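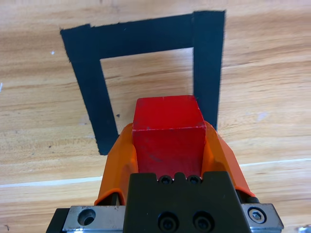 腕部相机,红块在夹爪里,前面是胶带框。

六月,星期二,上午接着写

任务:Skivero 叠块。红、黄、青绿三个木块,叠成一摞,位置在黑胶带框里。策略用 Tukow 当前这版,训练数据是遥操作采的 100 条示范,没有加新的。今天只动推理侧的一个参数和标签侧的一个参数,别的一律不许碰。写在最前面是给我自己看的,上次也是说好只动一个,到晚饭的时候已经没人说得清动了几个。

要回答的问题有两个。

一是每次推理之后执行多少步再重新推理。原来是 8,想试 2。Tukow 每次吐出一长段动作,后面的本来就不打算全用,所以改这个不需要重新训练,改配置文件就行。这是它最大的优点,也是我先做它的全部理由。

二是夹爪开合标签要不要挪。Kaj 上周提的,说我们示范里“松开”的指令和手真正张开之间有滞后,模型学到的是指令,看到的是手,两边对不上。她建议把夹爪通道整体往前挪 2 帧再训。我当时的反应是这听起来像玄学。记录在案,后面要用。

为什么在意松手

抓取这一步大家早就不看了。Tukow 抓红块很稳,抓黄块也稳,抓青绿块偶尔要多犹豫一下,但也能抓起来。移动到框附近也没问题。几乎所有难看的失败都出在放下的那一小会儿:块已经到位了,手指也开始张了,腕部却还在往下或者往旁边走,于是一边指尖先离开,另一边指尖顺手把块拨歪。放第一层的时候拨歪一点没关系,桌子很宽容。放第二层开始就不宽容了,放第三层的时候整摞都在替前两层还债。

以前的评分表只有“成功”和“失败”两栏,成功的定义是三个块叠着、都在框内、手已经退开。按这个标准,一摞笔直的和一摞看着让人屏住呼吸的拿一样的分。上个月我们对着这张表调了好几天参数,调出来的东西在表上没有差别,在桌上差别很大。表没有错,就是没什么用。

所以这次顺便改评分。下面细说。

评分的改法

每轮结束,手退开以后,由固定相机存一张,人看图打分。分三项,分开记,不加总。

框:最底下那块是不是完全在胶带内沿以里。压到胶带就记“压线”,不讨论压了多少。胶带是手贴的,内沿本身就不太直,拿它当毫米尺用会让人变得很刻薄。

偏:上下相邻两块有没有看得见的错位,往哪边错。只记方向和“轻/重”。轻的意思是错开了但你不会担心它,重的意思是你会下意识地不往桌上放杯子。Kaj 说这个定义不可复现。我说那你来写一个。她写了一个,用露出的顶面占块宽的比例来划线,写得很好,但斜着看的时候算不准,我们最后用的是杯子版。她的版本存在 Pacheco 上那个公共目录里,文件名里有“正经”两个字。

转:有没有绕竖直轴转过去。这一项以前完全没记过,这次看录像才发现经常和“偏”一起出现,应该是同一次拨动造成的。先分开记着,攒多了再看能不能合并。

打分的人不知道这一轮是哪组配置。配置名由脚本随机换成两个字母的代号,映射表锁在脚本里,全部打完才解。昨天试打的时候我能从手退开的姿势猜出来是哪组,于是又加了一条:只看最后那张,不看录像。录像留着查原因用。

视角的事

固定相机看偏移很方便,左右错位一眼就有。前后方向的错位它看不太出来,角度低,前后被压扁了。腕部相机夹着块的时候能看到框的左、上、右三边,块本身占了下半边一大片,再往下是夹爪的黑色安装块和两侧的银色金属板,没什么信息,但一直在那里,模型每一轮都得看一遍。我提过把画面下面裁掉,Kaj 的意见是别裁,手指和块的相对位置就在那一带,裁掉了它会不知道自己夹得正不正。后来小规模试过,她是对的,裁完以后抓取变得很自信,自信得经常夹在边上。这件事已经在上一本里写过,不重复。

还有一个麻烦:块夹在手里往下放的时候,块挡住了它要去的地方。对第一层来说,模型靠框的两侧胶带定位,够用。对第二、第三层来说,它要对准的那个块在自己手里那个块的正下方,腕部相机里几乎没有可看的。这时候能帮上忙的只有固定相机。所以从道理上讲,越到上层,越应该多看几眼,也就是重新推理得勤一点。这是我押 2 步的理由。

先说结果,押错了一半。

8 步和 2 步

每一轮初始摆放由脚本给随机位置,人照着摆,两组配置用同一份摆放清单,交替跑,免得上午的光和下午的光分别只照顾了一组。

下降阶段,2 步确实更好。看录像,块在对准的时候会有小的修正,尤其是红块偏在框一侧的时候,黄块过来会跟着偏过去。8 步也会跟,但是一截一截地跟,像一个人走几步看一眼地图。

松手阶段,2 步很糟。张开的动作是一小段连续的变化,重新推理太勤的话,每次推理都要重新决定“现在到底该不该松”。前一次说松,后一次看见手还夹着(当然还夹着,才刚开始张),又说再等等。结果是夹爪在块上面抖,张一点、合一点、张一点。人站在旁边看会不由自主地跟着它咬牙。块被搓来搓去,最后终于松开的时候,经常带一点转角。“转”那一栏基本就是给 2 步准备的。

8 步在松手的时候反而果断。决定松了就把那一段走完,中间不反悔。它的毛病是走完之前也看不见自己做错了:如果松手那一段里夹着一点残留的横移,它就老老实实把横移也执行完。“偏”那一栏里记成轻的,多数是这么来的,方向还挺一致。

典型的一张是下面这样。黄块比红块往左错开一点,红块右侧露出一窄条,青绿块倒是和黄块对得很齐。按新评分:框内,红黄之间轻度偏左,红块相对上面两块有一点转角,黄绿之间没有可记的。按旧评分:成功,下一个。
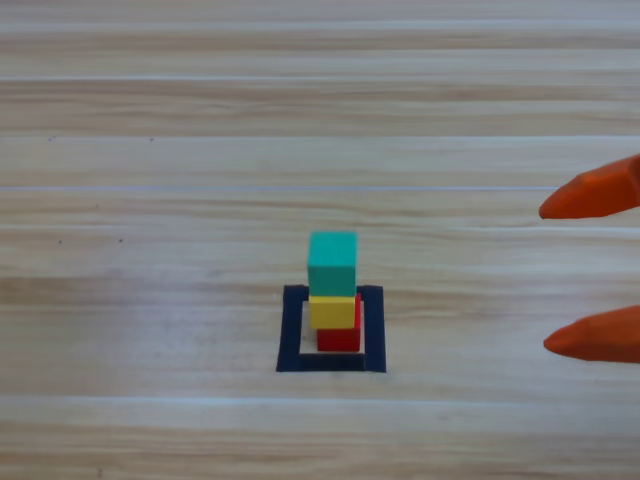 标签前移 2 帧

下午做第二个问题。训练昨晚就挂在 Pacheco 上了,早上来的时候已经跑完,这台机器今天居然没有在半夜自己重启,特此表扬。

做法:夹爪通道单独拿出来,整体提前 2 帧,末尾用最后一个值补齐。位置通道不动,图像不动。所有示范都这么处理,没有挑。训练配置和原来逐字一样,我让 Kaj 用对比工具又看了一遍,她找到一处多出来的空格,没别的。

挪之前先验证了一下滞后是不是真的存在。从示范里抽了一些,把夹爪指令和夹爪编码器读数画在一起,指令那条线先往下走,读数那条线隔了一小会儿才跟上,每条示范都这样,隔的长短也差不多。所以滞后是真的,不是玄学。这里把上午第一节里的那句话收回一半。另一半先留着,因为滞后真的存在和挪标签真的有用是两码事。

然后上机。还是两种执行步数,旧标签和新标签,都交替跑。

新标签加 8 步:松手明显干净了。看录像,手指张开的时候腕部基本已经停了,以前那点残留横移小了很多。打分里“偏”还有,但方向不再一边倒。框没有压线。

新标签加 2 步:还是抖。比旧标签抖得轻一些,但仍然是抖。挪标签解决的是“什么时候松”,没解决“决定了以后又反悔”,两个毛病长得像,不是一个来源。我之前把它们混在一起想了很久,白板上那个大箭头可以擦了。

旧标签加 8 步:和以前一样,算基线。

旧标签加 2 步:中途停了几轮,原因见下。

一段插曲

旧标签加 2 步这一组跑到一半的时候,夹爪在黄块上抖得太久,触发了力矩保护,整条臂停下来,然后控制程序礼貌地提示“任务可能未完成”。复位以后我顺手把那轮重跑了,重跑完才想起来方案里写的是保护触发算失败、不重跑。所以那一轮的最终照片作废,按失败记,重跑的那份移到“不算数”目录里。

这个目录正在变大。里面的东西大部分都比正式数据好看,这也是它们需要一个单独目录的原因。

另外,停机的时候黄块还夹在手里,我用手去托,Kaj 说你先按急停。我说已经停了。她说你按。我按了。规程是她写的,她当时人在屋子另一头,头都没抬。

为什么会反悔,一点猜测

以下没有证据,写下来方便以后打脸。

示范里人松手的过程很快,相邻几帧的图像差别很小,而标签从“夹”变到“松”是一个陡坡。模型在这几帧附近本来就拿不准,给它看很像的画面,它有时说夹、有时说松,都不算错。8 步的时候它只在这段里做一次决定,抽到哪个算哪个,抽完就执行。2 步的时候它反复抽,抽到相反结果的机会自然多。

如果是这样,改法有几种:

给模型一点历史,让它知道自己上一次说过什么。Tukow 现在只看当前帧,对自己说过的话毫无印象,这一点很像某些组会。

或者把夹爪做成带迟滞的:一旦开始张,在张到底之前不接受合的指令。这个最土,也最快,在控制程序里加几行就行。坏处是万一第一次决定就是错的,它会把一个错的决定贯彻到底,块从半空掉下来,声音很响。

或者按阶段换步数:下降的时候用 2,松手的时候用 8。Kaj 喜欢这个。我也喜欢,但“现在是不是松手阶段”要由谁来判断?拿夹爪预测值做门限的话,门限附近又会来回跳,等于把反悔从夹爪搬到了调度器里。可以让它只准从 2 切到 8,松完退开以后再切回来。又是迟滞。看来怎么绕都要碰到它,那就先做最土的。

关于手指

Irnov 寄来的那批替换指垫今天没装。今天所有轮次用的都是原来那对橙色手指。写清楚是因为装指垫的螺丝已经摆在工具盒最上面,谁看了都会以为装过了。

指垫的事往后放,理由很简单:它会同时影响夹得稳不稳和松得干净不干净,现在装上去,前面做的对比就全部要重来。等迟滞那版跑完再说。Irnov 那边来信问使用感受,回信先欠着,目前的感受是包装很结实。

桌面和块

胶带框的边有点起毛,暂时不换。换胶带意味着重新定位,重新定位意味着和那 100 条示范里的框对不上,哪怕只差一点点,我也不想在论文附录里解释这一点点。等下一次采数据之前统一换,换的时候用尺子和直角板,不要再徒手贴。说的是谁,谁知道。

红块表面磨损比较明显,顶面有几处浅色的擦痕和小缺口。用得最多的就是它,每轮都在最底下,每次塔倒了也是它先被砸。暂时也不换,理由同上。有备用块,但备用的红色和现在这个红色在腕部相机里差得挺多,换上去很可能又能跑出一个“泛化性”小节来,今天不想跑。

桌面木纹上那几道浅色的横条在固定相机里很显眼。以前怀疑过模型拿它们当参照物,做法是铺块布遮住再跑。还没做。每次都写“还没做”,这次继续写。

打分分歧

我和 Kaj Baldursdóttir 各打各的,打完对。框那一栏完全一致。转那一栏有几张不一致,都是转得很小的,她看得比我细,按她的。偏那一栏的分歧集中在轻和重的交界上,有一张我们争了好一会儿,最后真的拿了个杯子来,结论是她会把杯子放上桌而我不会。按轻记,旁边注明有争议。

解码之后看,那一张是旧标签加 2 步的。我没有说什么。她也没有说什么,但是她把杯子拿走了。

分歧率没有算,样本这么点,算出来也是装饰。原始打分两份都留着,别只留合并后的。

目前能说的

在这个任务、这张桌子、这三个块上:

夹爪标签前移 2 帧,松手阶段的横向偏移变小,8 步和 2 步都有改善,8 步更明显。

执行 2 步,下降对准更好,松手更差,合起来不划算。

最好的一组是新标签加 8 步。它在上层对准的时候仍然不如 2 步,这个缺口今天没有补上。

不能说的:前移量是不是最优。只试了这一个值,是照着曲线图目测选的。多挪一点会不会更好,挪过头是什么样子,都不知道。也不能说换一副夹爪还成立,滞后多半跟着硬件走。写周报的人(我)请注意不要把这一段漏掉。

待办

控制程序里加夹爪迟滞,加开关,默认关。改完先空夹跑,再夹块跑。

前移量扫一遍,从不挪开始,一直扫到它在半空就把块扔了为止。训练排在晚上,先在 Pacheco 的排班表上占位置,那张表现在写满了同一个人的名字,去问问他是不是全都要用。

把青绿块抓取时犹豫的几段录像剪出来,看腕部相机里是不是正好有反光。

固定相机看不出前后偏移,要么加一个侧面视角只用来打分,要么每轮结束人走到侧面再拍一张。后一种便宜,前一种不会忘。倾向前一种,支架在柜子里,缺一个夹头。

“正经”版评分标准改成能在斜视角下算的。Kaj 认领。

给 Irnov 回信。

随机代号的映射表今天解码之后没有重新生成,明天跑之前务必重新生成,不然盲评就只盲在名义上。已经在屏幕边上贴了条。

收工前补记

关机前又用新标签加 8 步跑了一轮,没有进正式清单,摆放是随手放的,纯粹想看一眼。三块叠好,框内,青绿块往右轻偏。没有打分表,照片放进“不算数”。

臂已回零位,急停按下,块收进盒子,红块单独放,免得和备用的那个混。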